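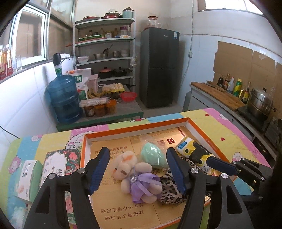 A delivery van left the road and hit a utility pole near Horrocks early in the morning on 28 Dec 2022, and the driver was taken to a hospital with injuries that police say are not life-threatening. The van belongs to the parcel company Drirnico and was going from Prellum to Monus with holiday packages. Police say it slid on ice in a curve and turned on its side. The back doors opened, and parcels were spread over the road and the ditch – mostly small gifts.

The pole broke, and 2,000 homes lost power. Electricity was back in half of them after 3 hours, and the last 1,000 were connected again in the afternoon. The road stayed closed in both directions during the repair.

It is the second crash in the same curve since October, when a pickup truck went into the ditch there. Police have asked drivers to slow down. Drirnico says that 16 parcels are still missing, and that it will contact the customers directly.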